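Ultinano Short Film Fund: Frequently Asked Questions

These answers apply to the current round of the fund, which supports short films shot and finished by small crews. Applicants should read them together with the full guidelines before starting an application. 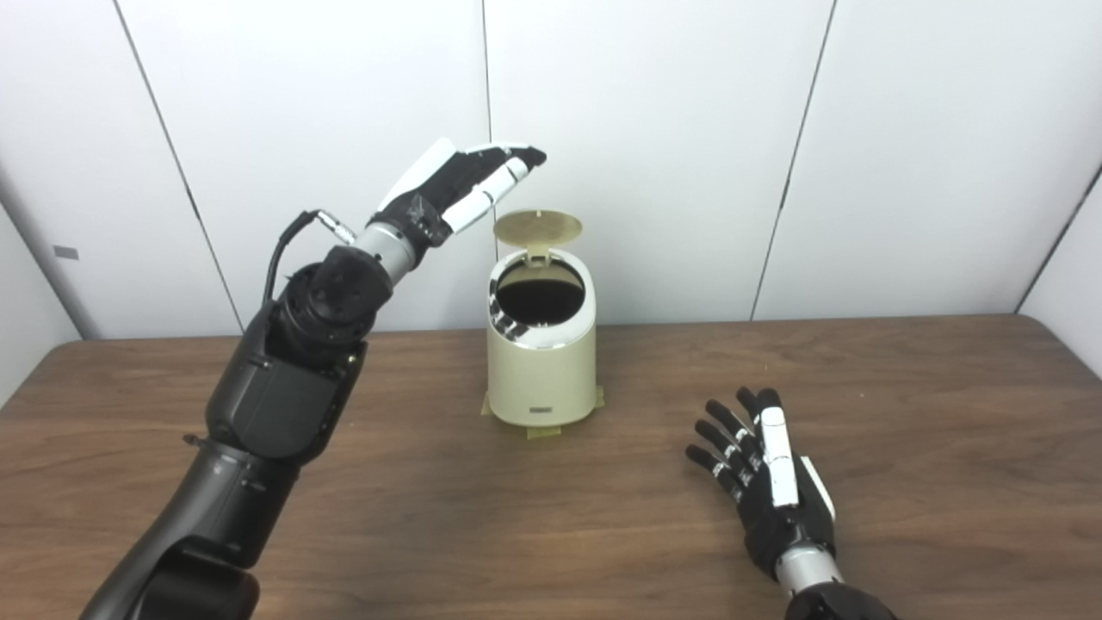 Who may apply?
Applications are open to writers, directors and producers aged 18 or over. Each project must name one lead applicant, who will sign the agreement and receive all letters and payments. Students may apply, but the film must not form part of assessed coursework.

What kinds of film are supported?
The fund accepts fiction, documentary and animation with a running time of no more than 34 minutes, including credits. Music videos, adverts and pilots for series are not eligible. Films in any language are welcome, although a version with English subtitles must be delivered.

Can a film already in production be considered?
Yes, provided that picture editing has not been completed. Applicants in this position should submit up to five minutes of footage in place of the storyboard. Costs paid before the date of the offer letter cannot be claimed back.

How many applications are received?
The last round drew 572 applications, of which 259 went forward to the second reading. Every application is read in full by two readers working separately. Where their marks differ widely, a third reader is asked to decide.

How long should the director's statement be?
Statements should be no longer than 700 words. Text beyond this limit is removed before the application reaches the readers. The statement should explain how the film will look and sound, and why the applicant wishes to make it now — a summary of the plot is asked for elsewhere on the form.

Must the film be shot on a particular camera or format?
No. Past films have been shot on 16mm, on digital cinema cameras and on telephones. The finished film must be supplied as a digital cinema package in either 1.85 or 2.39, with 5.1 or stereo sound. Applicants who wish to use another aspect ratio should write to the fund before the shoot.

Is equipment provided?
Successful applicants may hire lighting and sound equipment from Plastamari at a reduced rate. Bookings are made directly with the hire desk, which is open until 5.30 p.m., and are subject to a deposit. Insurance remains the responsibility of the production.

Where will the finished films be shown?
All completed films are screened at the Grendo Cinema in June. A selection is then shown at the Ní Chonaill Arts Centre with a discussion afterwards. Attendance by the director is encouraged but is not a condition of the award.

Who owns the rights?
Rights remain with the production. The fund asks for a licence to show the film at its own events for two years, together with an on-screen credit in the form set out in the agreement. Music must be cleared for festival use before delivery.

Will unsuccessful applicants receive feedback?
Written notes are sent to applicants who reach the second reading. The fund is unable to provide comments on other applications, or to discuss the marks given by readers. Projects may be submitted again in a later round if the script has been substantially revised. A short note listing the changes should be attached to the new form.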